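Khaemba snack and drinks fair, September

I took the early bus and was at the Khaemba hall by ten past nine, which left time for a coffee before the doors opened. Entry is free if you register at the desk. They give you a badge and a paper map, and the map is worth keeping, as the aisle numbers don't run in order.

There were 40 stands this year, most of them small. The ground floor is for importers and wholesalers, and the upstairs gallery is for shop fittings, labels and packaging. I started upstairs to avoid the crowd. Flukeck had clip-on price rails and some folding wire racks. Their racks are light and go together without tools, but the minimum order is 12 and I only need two. Bistix was showing paper carrier bags, sold in boxes of 2,000. I picked up a price list and moved on.

Downstairs I met Helge Viklund, who runs a corner store not far from mine, and we walked the importers' aisle together. He was after drinks in smaller bottles. I wanted chips, mainly flavors my customers ask for and I can't get from my usual supplier. The Eltex stand had the widest range of both. Sharon Rugemalira took us through the stock list and was clear about delivery times and shelf dates. She will mix flavors in a case, but only on a second order.
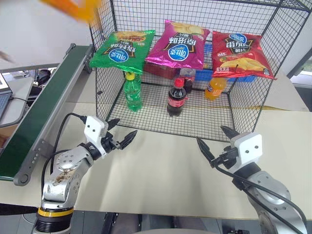 Photo: chips and soda on a wire rack

The green, pink and red bags are all one brand, with the Chinese name in a blue oval. They lie flat on top of the wire rack, with cola and lemon-lime soda on the level below. I like the idea for a counter - chips up top, bottles underneath - though I would stand the bags up so that the flavor faces the customer.

Helge put in an order for soda. I took samples home and will decide after my staff have tried them.

Lunch was noodles from the cart by the side door. The line was long at noon and gone by half past one. Parking behind the hall is free, but the gate closes at six.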